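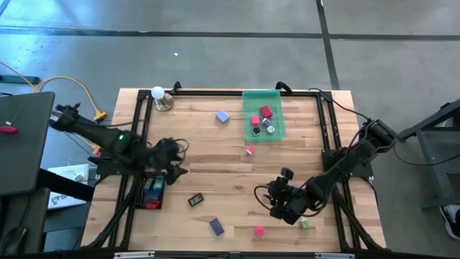
Blocks on the butcher-block table, with the green bin at the upper right.

The Long Life of a Small Cube

Upendo Tanui keeps her blocks in bins she can see through. She has tried cloth bags, shoe boxes and a drawer, and she gave up on all of them for the same reason. A child who can't see the blocks tips the whole container over to find one.

"With a clear bin they reach in," she says. "They still make a mess, but it's a smaller one."

Tanui runs the toy library in Wanard, which lends out blocks, puzzles and sorting games the way other libraries lend novels. It opened in the back half of a former feed store, and blocks are still the first thing most families ask for. The wooden sets go out in January and come back in spring with tooth marks. The plastic ones come back sticky. She washes everything in a utility sink and dries it on window screens laid across two sawhorses.

Colored cubes have been teaching tools for a long time. The oldest set in her collection is a box of plain maple cubes with 1873 penciled inside the lid. She doesn't lend that one. It sits on a shelf over her desk, and when older visitors come in they tend to pick it up without asking. The cubes have gone nearly brown and the corners are soft, but they still stack.

The newer ones are a mixed lot. Sets get merged over the years, and what a family takes home may have reds from one maker and purples from another. Tanui sorts first by size, then by color, and she is strict about size. Two cubes that differ by the thickness of a fingernail will make a tower lean, and a four-year-old will blame herself for it. Color matters less. She groups the pale shades together – pink, lavender, a green that has faded or was always that light – and lets the dark ones fill in.

Amr Abdel Hamid builds tables for the same rooms. His shop, El Ouafi, is a short drive from Wanard and has made furniture for preschools and therapy offices for 20 years. He got into play tables after a teacher complained that her blocks slid around on a slick top. Abdel Hamid brought over an offcut of butcher block left from a kitchen job, and the children took it over by lunchtime.

He has opinions about tabletops. Light wood is his first choice, because a dark red or purple block stands out on it and even a pale one can be found. He finishes the tops with oil and sands them again when they come back stained. A coat of varnish would last longer, he says, but it glares under ceiling lights and the blocks skate on it.

"You want a little drag," he says. "A kid pushes a cube and it should stop where the hand stops."

Edges are the other question. Some of his customers want a raised rim so nothing rolls off. Others say a rim gets in the way of small forearms. He makes both and charges the same. For floors he recommends whatever is already there. Concrete is loud when a block drops, and carpet hides the small pieces until someone steps on one in socks.

The activity most people do with cubes and a bin is simple sorting. Some go in the bin, the rest stay out on the table, and the rule for which is which can change every few minutes. Tanui hands each borrowing family a card with four ways to start. Put away one color. Put away everything with a mark on it. Put away the ones that aren't cubes. Put away whatever the other person points to. The last is the most popular, and it tends to end in an argument.

She likes a set with a few misfits in it. A rectangular block among the cubes, or something round, gives a child a decision to make. When Movport, the mail-order company she buys from, began selling sets with every piece identical, she bought one and then added odd pieces from the lost-parts jar. The set has been out on loan almost constantly.

Anyone putting together a set at home doesn't need much. Tanui suggests no more than 50 pieces in the house and far fewer on the table at one time. A dozen is plenty for an afternoon. Leave the bin on the table, toward the back, where it can be reached but doesn't take up the working space. Keep it low-sided. A second container for the spares is useful, off to one side.

Cleaning is easy enough. Plastic cubes can go in warm water with dish soap. Painted wood should be wiped and dried right away, and anything with a printed face should be kept out of the sink altogether. Tanui lost a nice set from Ustetti that way – the pictures came off in one wash, and she now lends the blanks to families who want to draw their own.

The toy library lends block sets for four weeks at a time. Missing pieces can be replaced from the jar.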